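Nikasora users list
Subject: Re: Sponge-in-cup demos, when to close the gripper?
In reply to: message 3593

> We are starting with the Nikasora arm and we guide it by hand to record
> the demonstrations. The task is to take a bottle brush and put the sponge
> end into a cup. After 61 recordings the arm goes to the right place, but
> it closes too early and pushes the handle away. Should we record many
> more, or is something wrong in how we show it? We always start from the
> same position. Would remote control be better than guiding by hand?

Hello,

We had the same trouble at Stornau in August, with almost the same task, so I try to answer from what we learned. Please correct me if your version of the software is different.

First, I would not record more of the same. If all your recordings start from one position, the arm learns one path very well and has no idea what to do when it is a little bit to the side. We now move the brush and the cup before every recording. Sometimes they are nearly touching and sometimes there is a wide space between them.

Second, the closing. When you guide by hand, you probably do not stop before you close the fingers, because you can feel where the handle is. The arm can not feel this. Please wait for a short moment over the handle, with the fingers open, and only then go down and close. We did this and threw away 6 old recordings where the person was in a hurry – it helped more than all the new ones.

I also recommend to look at both views after each recording. The wrist view becomes blurred when you move fast, and then it is difficult to say where the handle ends.
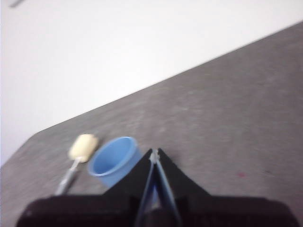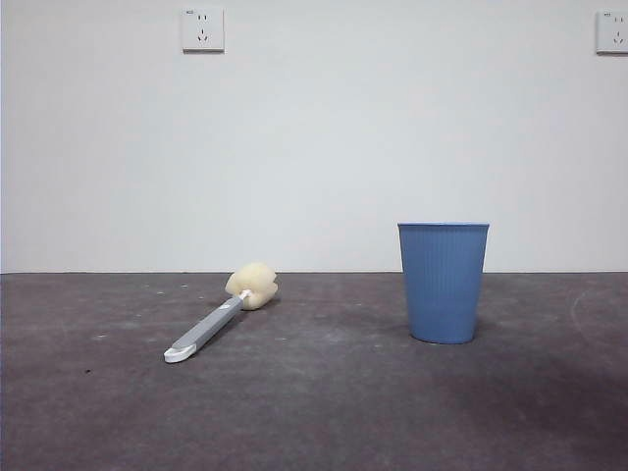 Wrist view first, then the fixed view. Cream sponge brush and blue cup, both on the gray surface.

In the first one the finger covers a part of the cup, and the lower end of the handle goes behind the gripper. In the second one you see the whole brush down to the hook. For this reason we train with both cameras. With only the wrist camera our results were poor.

About remote control: we use the Nollutetti handles now. It is slower to learn, and my first recordings with them were quite bad. But your hands stay out of the pictures, and you can make yourself look only at the camera views while you work. If you can not do the task from these views, the arm can not do it either. I would try it for 3 days before you decide.

One question from my side. Does anybody use the Iyer script for cutting the waiting time at the start of a recording? With us it also cuts the pause before closing, and this pause I want to keep. I will be back at the arm on Friday and can test a different setting then.

Best regards from Stornau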